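August 1999

**Meeting room table, Naldale – top, seam and what lives on it**

Carried on from Bleddyn's page. He did the underside and the legs, I did the top. Mared wants one list from the two of us before the room gets booked solid again in September, so I've put everything for the top here and left his notes where they are.

Started with the room as people had left it. Asked Gwenllian not to tidy up first. The last time we looked at this table it had been cleared and polished for us and we learned nothing about how it gets used, then the complaints started again a fortnight later.

The complaints, as passed on by Dwynwen:

- mouse skates on the bare top, or the pointer jumps
- glare from the ceiling lights when you look down at papers
- the seam catches sheets of paper when you slide them across
- not enough clear space near the person running the meeting
- mic gets put down anywhere and is never where you look for it

The mouse one is easy to explain. There's a perfectly good pad on the table and the mouse spends its time off it. The pad with the wrist-rest lobe takes up a fair bit of room and is an awkward shape to park beside a folder, so it ends up shoved to the left and people carry on with the mouse on the bare surface. I'd do the same.

Glare is real but mild. The lights show up in the top as small reflections. You notice them more looking along the table than straight down. Tried a sheet of tracing paper over a bit of the top and the reflections went, as you'd expect. Not a finish anyone would want to write on though.
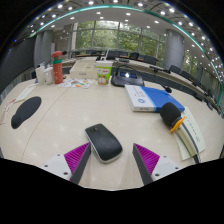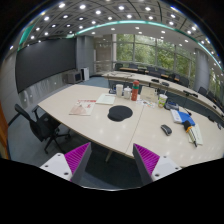
*Meeting room table before clearing. Pad to the left, mouse on the bare top in both. Seam shows best in the second.*

Seam first. Ran a fingernail along the full length from the front edge towards the back. Flush at the front. After the first 300 mm there's a step you can feel, left side higher, and it stays that way until you're nearly at the middle, then fades out. Couldn't get the feeler gauge to give me the same number twice so I'm not writing one down. Will borrow Bleddyn's straight edge and do it properly. It's enough to catch the corner of a thin sheet. A card folder goes over without any trouble.

Slid a single sheet across ten or so times in each direction. Right to left it snags, left to right it doesn't. That fits with the left side standing proud.

Gap at the seam itself is clean. No crumbs in it, no swelling, no dark line from spilled drinks, and I was half expecting one given that there was a cup with a straw and a tall red-orange bottle parked along the far edge. Whoever did the edge sealing did a decent job. Iestyn thinks it was the Clalthorpe shop. Check the invoice.

Top surface, everything else:

- Light scuffing where folders get dragged. Only visible with a torch held low. Leave it.
- One dull patch the size of a saucer towards the back. Wiped with warm water, no change. Wiped with Renen on a soft cloth, slightly better. Second go made no more difference.
- Thin dark edge is sound all the way along the front. Pressed every 100 mm and nothing moved or clicked. Haven't done the far side.
- No lifting at the inside of the curve, where I'd have put money on finding some.

**Layout**

Sat in the main chair for a while and tried working with things as they were. Papers end up in heaps at your elbow. The blue and white folder wants to be in front of you and so does the pad, and one of them always loses. The foam-covered mic was lying on top of a pile of printed pages, orange clip still on it, which I suppose is how it gets lost – one more sheet on the pile and it's gone. The black conference mic unit stands further along in the middle of the table and is fine where it is. Don't let anyone move it to make room for cups.

What I tried:

1. Pad turned so the lobe faces the sitter, mouse put back on it. Comfortable enough. Takes more depth than you want to give it.
2. Pad taken away, thin desk mat put down in its place (the grey offcut from the shelf by the bandsaw). Mouse ran well on it. Papers slide over it. Looks like an offcut.
3. Nothing at all, just the bare top after a wipe with Renen. Mouse no better. Pointer still jumped near the seam and less so away from it.

Number 2 is the one I'd go with, cut to a proper shape. A strip 300 mm deep and 1000 mm long would do for the main seat and would cover the bad stretch of seam as well, if it's placed right. It would need to follow the curve of the table or it will look wrong. Made a template from lining paper, rolled up and labelled on top of the plan chest. Please don't use it for anything.

Showed Dwynwen. She likes the mat but wants it pale to match the top. I said pale will show every pen mark inside a month. Left it there.

For the mic, a small dish or a block with a slot in it, something with enough weight that it doesn't travel. Iestyn has some beech ends that would suit. Keep it low so people can see over it. Felt underneath.

For drinks, leave it alone. People are already putting them along the far edge away from the papers and I don't see the point in giving them a tray.

**To do**

- Straight edge on the seam, both ends and middle. Record the step this time.
- Decide whether to pull the joint back level from below or just ease the high side. Bleddyn says there are adjusters under there and he had a look at one of them, it turns freely. I'd rather try that before anyone goes near the top with a scraper.
- Far edge, press test.
- Price on mat material, grey and pale both. Ask Oh for samples, they sent some for the library desks.
- Mic block, one off, see if it gets used before making more.
- Tell Gwenllian she can tidy now.

Later, same day. Bleddyn tried the adjuster nearest the middle, a quarter turn. Step feels smaller with a fingernail and the paper went over the seam right to left without catching, twice, then caught on the third go. Stopped there until we have the straight edge. Marked the original position with pencil on the bracket, so it can go back if we've upset something further along.

Template checked against the table once more. Left-hand end needs to come in 2 mm.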